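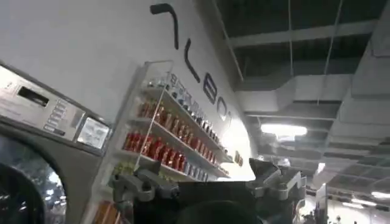
**Teleoperated demonstration** is a way of teaching a robot a task by having a person steer it, from a short distance or from another room, while the machine keeps a record of every motion. It is a close cousin of **kinesthetic teaching**, in which the teacher takes hold of the arm and guides it through the job by hand, much as one might guide a child's hand around the letters of the alphabet.

Both methods spare the teacher from writing out a motion in code, and both ask for a good deal of patience. Household chores such as loading a front-loading washer are favorite subjects, for the round door, the small buttons and the narrow clearances all call for different kinds of touch. A camera at the wrist is often used to record what lies ahead of the gripper, including shelves, signs and passersby that have little to do with the chore, and a well-trained robot gradually learns to pay them no mind.

## Practice

At Fendgate, where Kaisu Peltonen taught the method for many years, a beginner spent the first 2 hours simply opening and closing the gripper. Her course set 300 demonstrations for a single laundry task, of which 73 were made by hand and the remainder by remote control with the Mosoti controller. Peltonen liked her students to leave their small hesitations in the recordings, believing that a robot should see how a person recovers from a clumsy reach.

## See also

- Dallard handset
- Motion recording
- Shared control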